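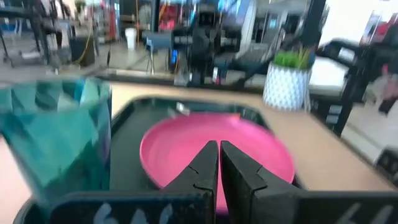
Wer einen Greifarm in der eigenen Werkstatt baut, lernt zuerst, wie viel ein Teller verlangt. Ich schreibe das nach einem Winter in der Gemeinschaftswerkstatt Coltcombe, in der wir zu fünft an einem Arm mit zwei Fingern sitzen, und ich schreibe es als derjenige, der von Anfang an am wenigsten davon gehalten hat. Das Projekt heißt Soltska. Den Namen hat Iraís Esquivel ausgesucht, und er gefällt mir besser als die Maschine.

Die Behauptung, gegen die ich mich wende, steht auf jeder zweiten Bastlerseite: Der Haushaltsroboter sei jetzt eine Sache für den Küchentisch. Die Motoren seien billig, die Programme frei, der Rest sei Fleiß. Zwei Drittel davon stimmen. Unsere Teile haben zusammen 2000 Euro gekostet, und das ist wenig für ein Gerät, das vor nicht allzu langer Zeit in einem Institut gestanden hätte. Der Fleiß war auch da. Crisóforo Quezada hat im Oktober ganze Abende lang an der Fingerform gefeilt, bis die Kante innen so saß, wie er sie haben wollte.

Trotzdem nimmt der Arm einen Teller nur dann sauber vom Tablett, wenn man ihm den Teller vorher so hinstellt, dass ein Mensch ihn in derselben Zeit längst in den Schrank geräumt hätte. Im Protokoll für Januar stehen 41 Versuche mit dem Teller. In 20 davon hat die Maschine ihn gehoben, und bei 10 von diesen 20 hat vorher jemand von uns nachgeholfen, den Rand ein Stück über die Kante des Tabletts gezogen oder den Becher weggerückt, der im Weg war. Refugio Solís nennt das eine Erfolgsquote von knapp fünfzig Prozent. Ich nenne es knapp fünfundzwanzig, und wir haben uns darüber ernsthaft gestritten.

Der Streit ist wichtiger, als er klingt. Was zählt als Leistung der Maschine, und was als Leistung der Leute, die um sie herumstehen? In den Vorführvideos, die man so sieht, ist der Tisch immer schon hergerichtet. Der Becher hat Abstand zum Teller, das Licht kommt von der richtigen Seite. Das ist kein Betrug, so baut man Versuche auf. Man soll mir dann aber nicht erzählen, das Ding könne abräumen. Es kann einen bekannten Gegenstand an einer ungefähr bekannten Stelle zwischen zwei Finger nehmen, und wer einmal nach einem Geburtstag die Küche gemacht hat, weiß, wie weit das auseinanderliegt.

Heriberto Salinas hält mir entgegen, ich würde einen Säugling beim Hürdenlauf bewerten. Der Arm werde besser, im Oktober habe er den Tellerrand überhaupt nicht gefunden. Das stimmt, und ich will es nicht kleinreden. Nur ist er an genau dem Teller besser geworden, den wir ihm jeden Abend hinlegen. Als wir ihm eine flache Schale aus der Teeküche gegeben haben, hat er sie über den Tisch geschoben wie ein Hund seinen leeren Napf. Ob da etwas gelernt wurde oder ob wir eine sehr umständliche Schablone gebaut haben, kann mir in der Werkstatt bisher keiner sagen.

Eines muss ich dem Eigenbau lassen, und das ist mehr, als ich im Herbst zugegeben hätte: Man wird misstrauisch gegen die richtigen Dinge. Vorher fand ich Roboter entweder großartig oder lächerlich, je nach Film. Jetzt sehe ich auf die Fingerspitzen und frage mich, wie viel Platz unter dem Tellerrand bleibt und wer das Tablett hingestellt hat. Für diese Schulung sind 2000 Euro durch fünf nicht zu viel. Rutilio Bañuelos, der in der Werkstatt sonst Fahrräder richtet und von unserem Arm wenig wissen will, hat dieselben Fragen übrigens ohne jede Ausgabe gestellt.

Im Frühjahr soll ein zweiter Arm dazukommen, damit einer hält und der andere greift. Ich habe dagegen gestimmt und bin überstimmt worden. Mein Anteil ist trotzdem bezahlt – ich will dabei sein, wenn die beiden zum ersten Mal denselben Becher wollen. Bis dahin führe ich das Protokoll weiter, neuerdings mit einer eigenen Spalte für die Hilfe von Hand.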